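Gurnell Residence Dining Services
Housekeeping Notes for Kitchen and Table Staff
Paper Napkins: Storage, Folding and Table Use

These notes replace the sheet issued with the Tident dispensers. They apply to the main dining room, the Dursun Room and all tray service. Questions should be directed to Godelieve Maes, Dining Services, extension 221.

Storage

Paper napkins are to be kept in their wrapping until needed. Opened packs belong in the lidded bins on the second shelf of the linen closet, never beneath the sink or beside the dishwasher. Paper takes up moisture from the air and becomes limp, and limp napkins tear when they are pulled apart. Packs with a musty smell should be used for wiping up spills.

Do not stack cans or jars on top of napkins. A pack that has been pressed for several weeks will be difficult to separate, particularly along the embossed border, where the layers tend to lock together. Fanning the stack with the thumb before setting the table usually frees them.

Opening and Folding

Hands must be clean and fully dry. Work on a bare, wiped table and allow a minute for the surface to dry before any paper is laid on it.

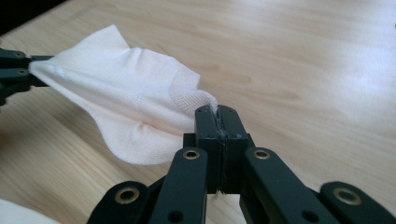 Napkins should be opened from the corners and with very little force. Take one corner in each hand, lift, and let the sheet fall open under its own weight before lowering it to the table. Thin paper creases wherever it is gripped. A napkin pinched hard at two opposite ends gathers into twisted points, and wrinkles spread from there across the middle of the sheet, even though the textured band along the edge keeps its pattern. Hold the corner flat between thumb and forefinger. If a point has already formed, lay the napkin down and smooth it outward with the side of the hand.

For the standard rectangle, fold the open napkin in half, then in half again, and finish with one fold lengthwise. The embossed edge should face the guest. Press each fold once. Repeated pressing weakens the paper and can split it at the crease.

The pocket fold is reserved for holiday meals, beginning with the November dinner. Cutlery placed in the pocket must be completely dry. Two-ply napkins are preferred, as single-ply sheets will not support a knife and fork.

Setting the Table

Place the napkin to the left of the fork, one inch from the table edge. On windy days, when the patio doors are open, it may be tucked beneath the fork. Napkins are not to be placed in glasses.

After the Meal

Used napkins go into the compost pail if they have touched food only. Those used with cleaning spray go into the trash. Unused napkins left on a table are not returned to the pack. They may be kept in the Erneo basket by the service door for kitchen use.

Reordering

White luncheon napkins are stock item 1469. Submit the request when the last unopened case is started.

Revised October 2, 2023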